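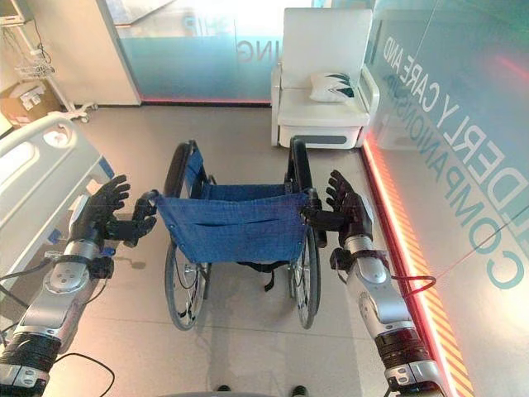 To: Equipment Loan List
From: Theano Raptis, Patient Equipment, Stamcombe Health Centre
Date: Oct 5, 2019
Subject: Re: Folding wheelchairs, storage and return to rooms

Dear colleagues,

Thank you to those who replied to the January notice. I am responding to the points raised by Mr. Ondieki, whose message is reproduced in part for members who joined the list afterward.

> Hamisi Ondieki wrote:
>
> The Obura wing would appreciate a ruling on where folding chairs are to be kept between loans. At present some are folded and stood in the corridor alcove, some are left open in the rooms, and two were found last month behind the linen trolleys with their footrests missing. Staff are also unsure whether the fabric seats may be wiped down with the same product used on the vinyl ones. Could we have one answer for both wings, please?
>
> I would add that the colour tags introduced at Plisden have been useful and we would support their adoption at our centre.

The following applies to both wings until the loan procedure is next revised.

Folding wheelchairs assigned to a patient remain in that patient's room, open, with the brakes applied whenever the chair is stationary. Unassigned chairs are to be folded and returned to the equipment room on the ground floor. The corridor alcove is not a storage area and is to be kept clear at all times.

Fabric seats and backrests are to be cleaned with neutral detergent and a damp cloth, then left open until fully dry. The vinyl product is not to be used on them. Any seat with torn stitching or a loosened fixing is to be tagged and withdrawn.

Footrests are to travel with the chair. If they are removed for a transfer, they are to be placed in the labelled bag and hung from the hook inside the equipment room door.

The request for colour tags has been passed to Ms. Athumani, who holds the budget for consumables. An initial order of 100 tags has been quoted and I expect a decision shortly. 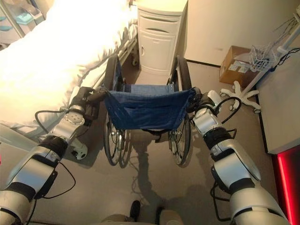

MOVING CHAIRS WITHIN PATIENT ROOMS

An empty chair is to be moved by both push handles. Pulling it by an armrest or by one wheel places strain on the folding frame, and the workshop at Herano has asked us to discourage the practice.

Before a chair is brought alongside a bed, please confirm that the bed casters are locked and that the floor between the bed and the bedside cabinet is clear. Supply cartons are to be unpacked and flattened on the day of delivery. Cartons awaiting unpacking may stand against the wall, provided they do not obstruct the path of the chair or the cabinet door.

Mr. Nam will revise the printed card kept in each room to reflect the above. Corrections to the present wording should reach him in writing at extension 700.

Questions concerning repairs should continue to be directed to Ebise Berhe at the workshop desk, quoting the asset number stamped on the frame.

Yours sincerely,

Theano Raptis
Patient Equipment
Stamcombe Health Centre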